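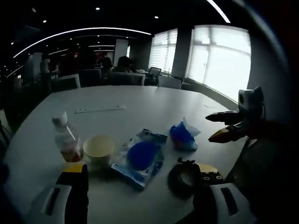 Uneven finger travel on a hand-held gripper, how do I fix it?

I'm building a pair of hand-held two-finger grippers from the Prurkon plans, and the fingers won't close evenly. One finger reaches the middle before the other one has caught up. On a bottle it hardly matters, but a round paper cup like the cream-colored one on the table gets pushed sideways before the second finger touches it. The coiled black cable is worse, because it just slides across the tabletop. Both units have the yellow tips, and they were printed from the same files. Only one of them has the problem.

The fingers ride on a small rail and are linked by a pinion with a rack on each side. You squeeze a trigger and both racks should move the same distance. When I take the housing off and move the racks by hand it feels smooth. With the housing back on, the left finger lags by 3 mm at the start and then jumps.

What I've tried so far:

New trigger spring, same result.
Dry lubricant on the racks. Slightly better for an evening, then back to how it was.
Swapped the tips between the two units. The problem stays with the body, so I don't think the tips matter.

I work on this at Cliltari, where we share the big table and the printers, so I can reprint parts but there is usually a wait. I'd like to know which part to redo before I get in line.

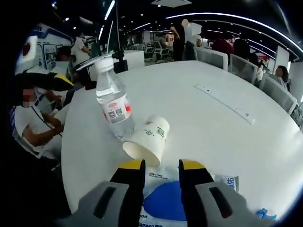 One more thing that may matter. The bad unit was printed in November on the older printer, and I remember the housing screws being tight from the start. I had to lean on the driver to get the last two in. The camera mount went on afterward and I haven't had it off since.

Nermina Vasić

Cleiton Holanda

Smooth with the cover off and sticky with the cover on means the cover is pinching something. I would leave the racks alone for now.

Back all the housing screws out half a turn and squeeze the trigger. If the lag goes away or gets smaller, you've found it. Then tighten them one at a time, working the trigger after each one, until it starts to bind. Look at the inside of the housing near that screw. On mine there was a ridge where the first layer had spread out, and it was pressing on the left rack. I took it down with 200 grit paper on a flat stick and wiped the dust out before closing it up.

If it makes no difference with the screws loose, check the pinion. When it sits one tooth off, one finger starts ahead and stays ahead the whole way. Yours catches up with a jump — so I doubt it's that, but it takes a minute to look.

Also take the camera mount off while you test. On some builds its screws are long enough to come through the wall of the housing and touch the rail. Shorter screws or a washer will take care of that.

And get the lubricant off before you sand. It holds the dust and you'll end up with paste in the teeth.

benchvise_tom

Just reprint it. Older printers are always off. I use 20 percent infill on everything and never had this.

Nermina Vasić

Thanks, Cleiton. I loosened the screws and the lag went away. It came back when I tightened the front left one, and there is a shiny mark on the inside of the cover right next to it. I haven't sanded it yet because I want to clean the racks first like you said. The mount screws are fine, they stop short of the rail.

Tom, I may still reprint the cover later, but the wait for the good printer is long this week.

Cleiton Holanda

The shiny mark is your rub spot. Go slowly with the paper and test often. If you take off too much, the rack can lift away from the pinion and skip when you grip something stiff. When it feels right by hand, try it on the paper cup again before you put the camera back on.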